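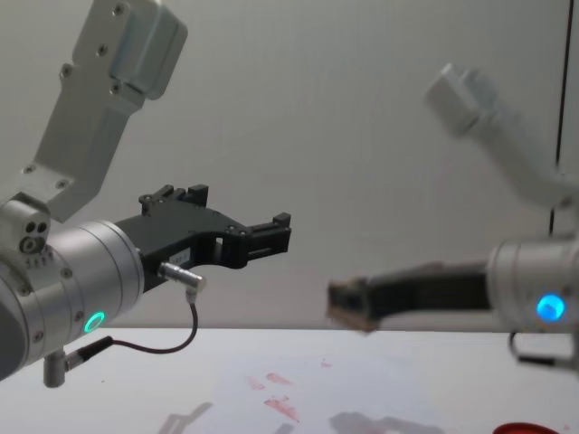
White table and grey wall, bay 2

November 29, 2020

Long entry, sorry, I've let this one pile up. It's mostly the table, then the wall, then the lamps, then a list of what's left. Lise, the bit you wanted about the cleaner is under Stains.

The wobble

Went after the wobble first. Bernd has been telling me since October that the floor is out and I've been telling him it's the table, and we were both right, which neither of us enjoyed. The floor drops away towards the drain by 27 mm over the length of the bay (string line and a steel rule, measured it twice and got the same both times). On top of that one of the feet had wound itself nearly all the way in. So the table was sitting on three feet and thinking about the fourth.

Took the old feet out and put in the Momitz ones with the wide rubber pads. They're lovely! You can turn them by hand with the weight on, no spanner, and they lock with a little collar. The thread is a bit short at the drain end so I've put a packer under that foot, glued to the pad so it can't wander off when somebody mops. If you ever move the table, the packer goes with the foot. Please don't peel it off and leave it on the windowsill.

Spirit level now sits dead centre lengthways. Across the width the bubble just kisses the line on the wall side. I could have chased it but it was getting on for lunch and a marble put down in the middle stays put, so that's level enough for me. Marble is in the tin with the chalk.

Checked it again after lunch by leaning on each corner in turn. No knock. Garnet sat on it, which I didn't ask for, and there was still no knock.

Stains

The white shows everything, we knew that when we picked it. What I'd got by last week: a tea ring, marker pen from where someone had drawn round a box, a long grey smear that turned out to be shoe rubber (how?), and a patch of yellowish tape gum near the front edge.

What shifted what:

Tea ring. Warm water and washing-up liquid, left to sit under a wet cloth while I did the feet. Gone.

Marker. Surgical spirit on a cotton pad, lots of pads, turning to a clean bit every wipe. If you scrub in circles you just make a pale purple cloud, ask me how I know. Drag it one way and throw the pad out.

Shoe rubber. White pencil eraser! Océane's idea. Came off in crumbs.

Tape gum. This was the stubborn one. Spirit softened it but smeared it. The Cokcombe cleaner did it in the end, sprayed on, two minutes, then a plastic scraper held nearly flat. Lise, to answer your question, no, it didn't dull the surface anywhere I could find, and I did look along it with a torch. It does leave a film though, and the film catches dust within the hour, so rinse with plain water and dry with a proper cotton cloth. The blue paper roll sheds little fibres and they show up horribly on a white top.

I haven't tried the cream cleaner on it and I'd rather nobody else did either. It's got grit in it. Keep it for the sink.

From now on, low-tack tape only on the table, and pull it up the same day. The brown stuff lives by the parcels and can stay there.

The wall

I'm pleased with the wall. The old colour was that cold bright white and with a white table in front of it you lost the back edge completely. You'd go to put a mug down at the far side and have to feel for where the top stopped. Light grey fixes it. Nothing dramatic, just enough of a step between the two that your eye knows where it is.

Paint is the Darosness matt. Two coats, roller with the short pile sleeve, brush along the skirting and the socket. First coat looked patchy and awful and Colton came in halfway and said "is it meant to be like that", thank you Colton. Second coat pulled it all together. I filled the old screw holes first, sanded, filled again where they'd sunk, and sealed the filler with a thin wash of the same paint before rolling over the top. Skip the sealing and they show as dull spots when the lamps are on, same as happened in bay 1.

What's left of the tin is on the bottom shelf with the lid tapped down and a bit of masking tape on it saying bay 2. There's enough for touching up but you wouldn't get another wall out of it.

No hooks, no posters, no calendars on this one please. I know it's the handiest wall. The plain background is the whole point of it, so the notices have gone round the corner by the kettle.

Lamps

Still fiddling. With both overhead tubes on, the top glares at you if you're standing at the front, and after an afternoon of it my eyes are sore. With only the back one on it's much kinder but a bit gloomy at the near edge. What I've settled on for now is back tube on, front tube off, and the clip lamp turned up at the ceiling so the light comes down soft. Not pretty, works well.

Bergeron do a frosted cover for these tubes, 30 for the pair, and Garnet thinks they'd clip straight on. I've measured the fitting and I think he's right, although the end caps look a hair wider than the ones in their drawing. Will ring and ask before ordering. If they do fit I'd like them in bay 1 as well.

Blind is down on the window side and I'd leave it down till the light goes in the afternoon. Low sun comes straight along the table at this time of year and you can see every wipe mark I've ever made.

Wiping down, end of day

I've been doing this for a week and it takes next to no time:

Dry cloth first, towards yourself, get the dust and crumbs off.
Damp cloth, wrung right out.
Dry cotton cloth to finish, edges too.
Cloths in the bucket under the sink, a clean set is in the drawer.

Go easy round anything plugged in, damp cloth means damp and no more than that.

Still to do

Ring Bergeron about the covers and the end caps.
Touch up the wall by the socket, I knocked it with the broom handle (my own fault, second day).
Edge of the skirting wants a second look, there's a run in the paint low down.
More cotton cloths. Lise has old pillowcases she doesn't want, yes please.
Check the feet again in a fortnight and see whether the packer has settled. Bernd has bet me it will. I've got a pencil mark on the floor beside it, so we'll both know, and it had better not be rubbed out when I come in.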